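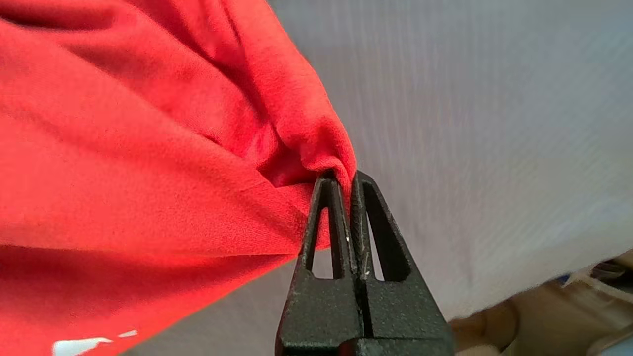

*Progress report to the Vela fund, spring round. Prepared by the Skorkard clothing room, Ralberg*

Dear friends at Vela,

Thank you for your patience while we pulled this together! The short version is that the folding side of the clothing room is in good shape, and the longer version is (I'm afraid) the rest of this letter.

Your grant of $800 went mostly on shelving, with what was left going toward padded covers for the folding tables. Since January we have sent out 34 bundles of everyday clothes to families in Ralberg and out along the Iglesias road, and T-shirts are still what we're asked for most, by a long way. They are also what takes up our afternoons. Soft knits arrive in a ball at the bottom of a bag, and it takes some coaxing to find the shoulders before you can begin.
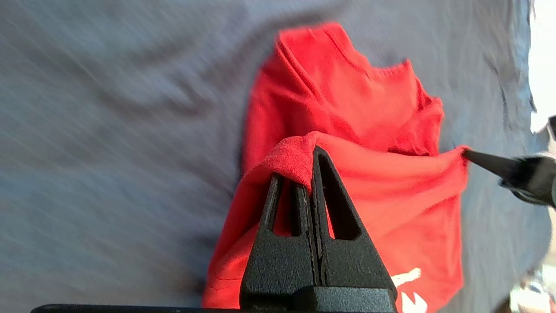

*Red shirt on a gray-blue cloth surface, neckline at the top.*

We now start every shirt from the neckline, lay the upper part flat, and only then worry about the middle. It's slower for the first week or so and much nicer after that. Printed shirts get a second look for cracked lettering, and we've set aside 2 shelves for them so families can choose by design, which the kids love.
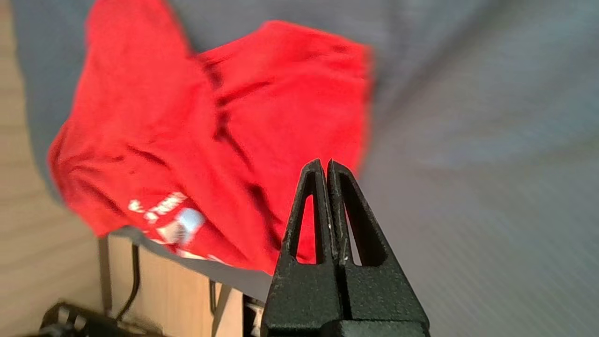

Iglesias wrote back after reading a draft of this and asked whether we might sort by size first and fold afterward, as "half our time goes on unfolding things to find the label." It's a fair point, and we'll try it through the next round of bundles. We're hoping to send out 44 of them before summer.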